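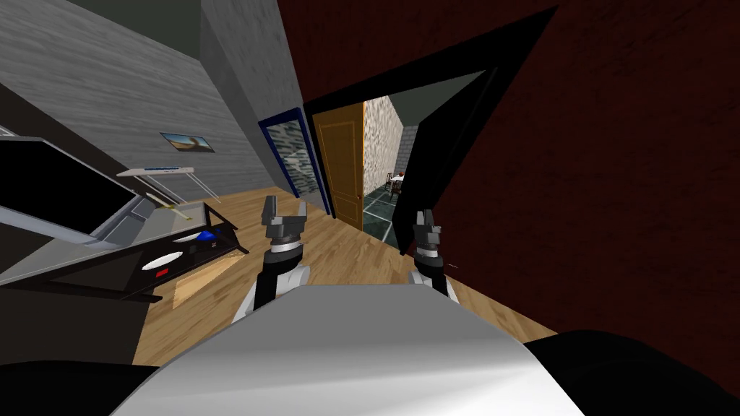
Teleop in sim: base drift when carrying through doorways

Posted in: Demonstration and Teaching

wristlag
2024-05-23
We are collecting demonstrations for a household pick-and-carry task in simulation. Two arms on a mobile base, operator in a headset, hand controllers mapped to the end effectors, thumbsticks on the base. Scene set is the Tevness interiors pack. The task is to find a small object, grasp it, take it through to the next room and put it down.

Of 159 episodes recorded since April, 34 were rejected. Most of the rejects are good until the doorway. The operator holds the grasp, starts driving, and the arms creep relative to the base until a wrist touches the jamb or the object is lost. Grasping on its own is not a problem. Controller streaming is at full rate and I see no dropped packets in the log.

Is anyone else doing combined base and arm teleop with hand controllers? What do you do with the arm targets while the base is moving?

kelpline
Which frame are the hand targets expressed in? If they are in world and you convert on each tick using a stale base pose, you get exactly this. The error scales with base speed and goes away when you stop.

wristlag
Base frame, supposedly. I will check the conversion. The creep does not go away when the base stops, though. It stays where it was.

kelpline
Then it is probably the operator. People lean when they drive. Their hands move a few centimetres with the lean and the clutch is engaged, so it all goes into the arms. Log headset position against gripper position and see if they correlate.

dunnart_9
Seconding the lean. We had the same thing on Kondora before we froze the arms during base motion. Any thumbstick deflection past the deadband latches the arm targets in base frame, and the operator has to squeeze the clutch again to get them back. Our rejects at doorways dropped to almost none.

tidalgain
I would not do that. You have just taught the policy that arms and base never move together. Every demo will show stop, reach, stop, drive. It clones that perfectly and then takes twice as long as it should to cross a room.

dunnart_9
It is a carry task. The arms have no business moving while the base goes through a door.

tidalgain
They do if the door is partly open and one elbow is out wide. A person tucks the arm in while walking. You want that in the data if you want it in the policy.

dunnart_9
Fine, but you can script a tuck pose and trigger it on a button. We do. Operators are bad at tucking two arms and steering at the same time, and bad demonstrations of a desirable behaviour are still bad demonstrations.

wristlag
Checked the log on 7 of the rejects. Headset and gripper offsets correlate strongly in all of them, so kelpline was right about the lean. The frame conversion is clean.

The other thing I noticed is how little the operator can see at that point. Once the base is close to the opening, large panels and the wall take up most of the view and the far room is a slot in the middle. That would explain the leaning. They are trying to look around the edge.

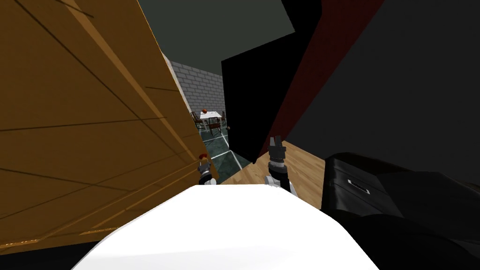
The camera is fixed to the robot, so leaning gains them nothing visually, but the instinct is hard to train out. I told one operator to keep still and the next session looked the same as the one before it.

kelpline
Give them a head joint or a second view. Even a low-res overhead inset helps, provided you keep it out of the recorded observations.

tidalgain
Strongly against the overhead inset. If the operator acts on information the policy does not get, the demos contain decisions it cannot reproduce. They will steer confidently around a chair leg that never appears in the observation, and the policy learns to swerve at nothing.

kelpline
For an obstacle course, agreed. For lining up with a doorway the opening was in view a second earlier. Give the policy some history and it has the same information.

tidalgain
How much history are you feeding it, wristlag?

wristlag
4 frames at present. Not a second's worth.

tidalgain
Then no inset.

sandgroper_ee
Different suggestion. Subtract headset translation from the hand targets. If the torso moves and the hands move with it, the net command is zero. It is a few lines in the retargeting node. The Bastos controller wrapper has it as an option, off by default. Rotation is trickier and I would leave it alone, otherwise turning to look at something swings both arms.

dunnart_9
Does that not break reaching? People lean into a long reach on purpose.

sandgroper_ee
It shortens the reach a bit. Enable it only while the thumbstick is active. Then you get compensation during driving and normal mapping when parked, and the arms can still move through a doorway if the operator wants them to.

wristlag
That answers both objections as far as I can tell. I will run a batch with compensation gated on the thumbstick, no inset, and history left as it is so that only one thing changes.

tidalgain
Ramp the compensation in and out over a few ticks. A hard gate will put a step in the action labels every time they touch the stick.

dunnart_9
Still think a latch is simpler. Use the same operators for both batches, whichever way you go. Ours got noticeably better at doorways over the first month and I would have credited the latch for all of it if we had not rerun the baseline.

wristlag
Same operators, same Tevness layouts. Exporting in the Ostberg format if anyone wants to compare the action traces.

kelpline
Yes please, rejects included.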